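Open day at the Nistham workshop: who went, and was it worth the trip?

Forum > Robots and Automation > Shows, visits and open days

kettleside
Posted 28th February

Well, I said in the other thread that I'd report back if I got a ticket, and I did get one, so make yourselves a cup of tea because I've never managed to write anything short in my life.

For those who missed the earlier chat, the Nistham workshop opens its doors to the public twice a year, once in winter and once in July, and this time they had given over most of the ground floor to robot hands. I drove over with my sister, who had been promised cake and was told nothing about robots until we were in the car park. There were 298 tickets and they'd all gone, so the corridors were a bit of a squeeze, but everybody was good-humoured about it and the staff were lovely.

I'll go through it by stop, the way the leaflet did, and others can fill in what I've forgotten.

Stop one, the Goditz hall

Big arms behind a fence, stacking crates. Impressive for the first five minutes and then you've seen it. The young man doing the talk knew his stuff and didn't mind being asked daft questions (I asked two). My sister enjoyed this one more than I did, I think because it was warm in there.

Stop two, the Hokeo bench

Now this was what I'd gone for. Hokeo is the name of the project, and they've been working on a hand with proper separate fingers. They let us come up to the rope in small groups and had a screen turned towards us showing the view from the little camera at the wrist, so you could follow the fingers without craning over somebody's shoulder. I'd been expecting bare metal all over, and a good deal of it is in a dark grey covering with soft ridges across it, a bit like bellows. The fingertips are smooth rounded pads, each sitting under a neat little metal bracket with small slots cut in it. I could have looked at those brackets all afternoon. 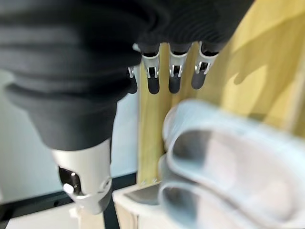
Stop three, the talk upstairs

Forty minutes on safety and standards from one of the Abdel Hamid people, who paid for the day. Sensible, rather dry, and the chairs were hard. I'll confess my mind was still down at the bench.

All in all a grand day out and I'd go again. Did anybody else make it?

pinion_and_rack
Reply 1

I was there, in the group after lunch! I wonder if we passed on the stairs. Thank you for writing it all up, you've saved me a job.

I'm going to be the grumpy one about the hand, though, and I hope you'll forgive me. I thought it was beautifully made and far too slow. In our group it spent what felt like an age getting itself over the work, stopping, and going round again from a slightly different side. I've run packing lines most of my working life and I kept thinking that a plain two-jaw gripper would have had the job finished and gone home. All those fingers are a lot of things to go wrong.

kettleside
Reply 2

Forgiven, of course! I did notice the stopping and starting, but I put it down to them being careful with a crowd at the rope. And I don't think they're after packing lines, are they? The lady at our end of the bench talked mostly about odd shapes and soft things, where you don't know beforehand quite what you're going to be holding.

marrowfat
Reply 3

Couldn't get a ticket so I'm living through you two. A question about the picture, if I may. What is the big silver barrel on the left? It's got an opening in the face of it with something shiny inside, and a ring round the bottom end. It looks far too grand to be only a knuckle.

pinion_and_rack
Reply 4

I'd have said it's on the end of the thumb, going by how that dark piece curves down to it, but what it does I couldn't tell you. I meant to ask and then somebody's little girl got in first with a question about whether it could tickle, and the moment went.

kettleside
Reply 5

Same here, I took it for the thumb. I've got the project's email address on the back of the leaflet so I'll write and ask. No promises on how soon, they must be worn out.

oldswarf
Reply 6

I'll take the other side from pinion, having spent years changing jaws on grippers every time the customer changed the shape of a bottle. A hand that takes twice as long but never needs new jaws might well earn its keep in a small shop like mine. What I'd want to know is how that ridged covering stands up to wear. Fabric and workshops don't mix, in my experience, and if it has to come off for cleaning I'd like to see how long that takes before I got my chequebook out. Did they say anything on price?

kettleside
Reply 7

Not a word on price, and I did ask! They said it wasn't for sale yet and left it there. I didn't think to ask about cleaning and I'm cross with myself now, it's exactly the sort of thing I'd want to know too. It'll go in the email with marrowfat's barrel.

pinion_and_rack
Reply 8

Fair point about the jaws, oldswarf. I still say it's slow. I'd be glad to be proved wrong in July and I'll buy the cake if I am.

marrowfat
Reply 9

Is the cake worth queueing for? And does anyone know when the July tickets go up?

kettleside
Reply 10

Lemon drizzle, very good, but go early because it had all gone by the time we came down from the talk. The tickets will be on the workshop's own page, and I'll post in here as soon as I see them. Bring a cushion if you're planning on going upstairs.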